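Solheim Lunch Counter: minutes of the Monday menu meeting

Present: Afia Atinga (chair), Yayra Kwofie, counter and prep staff. Start 2:10.

1. Buns

Bradton has offered to replace our current bun from Dralurgate at a lower price if we commit to 500 a week. Yayra read out their letter, which says the new bun "holds together under any filling." Afia asked who tested that and with what filling. The letter does not say.

Yayra thought the crumb looked fine and the size was right. Afia was not convinced that looks tell us much and wants to see one after ten minutes under sauce.
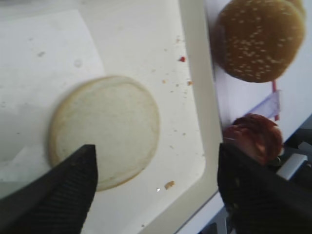 Bottom bun, cut side up, on the white tray.

Prep staff raised crumbs on the tray. Yayra put this down to slicing. Afia noted that we said the same about the last supplier and went on sweeping up for months.

Agreed: no commitment to 500. Yayra to ask for 2 trial packs and a price without the minimum.

2. Tray paper

Clerkumine claims its paper will cut cleaning time in half. No figures supplied. The sheet does not cover the whole tray, so crumbs still have to be wiped up. Left open until they send a larger size.

3. Any other business

Slicer blade still not replaced. Afia to call again.

Closed 2:50.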